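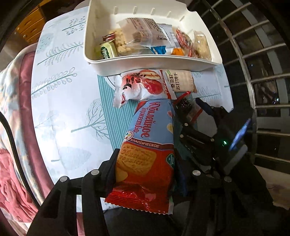 Packaged snacks take up more cupboard space than they need to, mostly air between packets that were dropped in at random. The method set out on this page uses one open plastic bin per shelf and a fixed loading order. It suits biscuits, wafers, crisps and bars in their original wrappers, and it works on any flat surface large enough to hold the bin and its contents side by side. Set the bin at the back of the table and lay the packets in front of it, as with the cream-white bin here. A long biscuit packet such as the blue-and-red Юбилейное is the type that decides the layout, and it should be dealt with before anything smaller.

What you need

One bin with straight or nearly straight sides. Sloping sides waste space at the base. The Gronder shelf bin is used for the measurements below, but any similar bin will do.
A tape measure.
A damp cloth and a dry cloth.
A marker and removable labels. Zellance labels peel off plastic without residue; paper ones generally do not.

Step 1. Measure the shelf

Measure the depth, width and clear height of the shelf. Take the height at the front edge, where a door frame or lip may reduce it. The bin must be at least 20 mm lower than this figure or it will catch when lifted out. If the bin has a rim, measure over the rim.

Step 2. Empty and wipe

Take everything out of the bin and wipe the inside with the damp cloth, then the dry one. Crumbs collect in the corners and along the base. Leave the bin to air before loading.

Step 3. Sort the packets

Sort by shape first and by contents second. Three groups are enough for most households:

Rigid and long: biscuit rolls, biscuit packs, boxed wafers.
Rigid and short: bars, small boxes.
Soft: crisps, puffed snacks, anything in a pillow packet filled with gas.

Check the date on each packet while it is in your hand. Dates are often stamped on or near the end seal, where the wrapper is creased, so flatten the seal with a thumb to read it. Anything due within a month goes to one side and is loaded last.

Step 4. Load the long packets

Stand long packets on end if the bin is deep enough to support at least half their length. Otherwise lay them flat along the longest wall, all facing the same way. Hold each packet by its sides at the middle. Holding it by the end seal puts the weight on the weakest part of the wrapper, and the biscuit nearest the seal usually breaks first.

Do not force a last packet into the row. A gap of 16 mm is fine and makes the row easier to unload.

Step 5. Load the short packets

Place bars and small boxes on edge in the remaining floor space, with the printed name upwards. Bars lighter than 100 g can be stacked two deep. Heavier ones should stay in a single layer.

Step 6. Load the soft packets

Soft packets go on top. Lay them flat, seals towards the walls, and do not press the air out - the gas protects the contents. If the packets rise above the rim, remove one and start a second bin.

Step 7. Add the short-dated items

Put the packets set aside in Step 3 at the front, on top, where they will be taken first.

Step 8. Label and shelve

Label the short side that faces out. Write the group and the month of the earliest date, for example "biscuits, April". Keep the loaded bin below 1000 g per layer of packets if it is going on a wire shelf such as the Daltmont, as thin wires mark soft wrappers from below. A liner sheet in the base prevents this. The Caldeira liner can be cut with kitchen scissors.

Opened packets

Opened packets should not go back in the bin. Fold the wrapper over twice, clip it and keep it in a lidded container. Biscuits and crisps need separate containers - biscuits soften quickly and take on the smell of flavoured crisps.

Repacking

Repeat Steps 3 to 7 after each large shop. New packets go in behind or beneath the old ones within the same group. The wipe in Step 2 is needed only when the bin is empty or something has leaked.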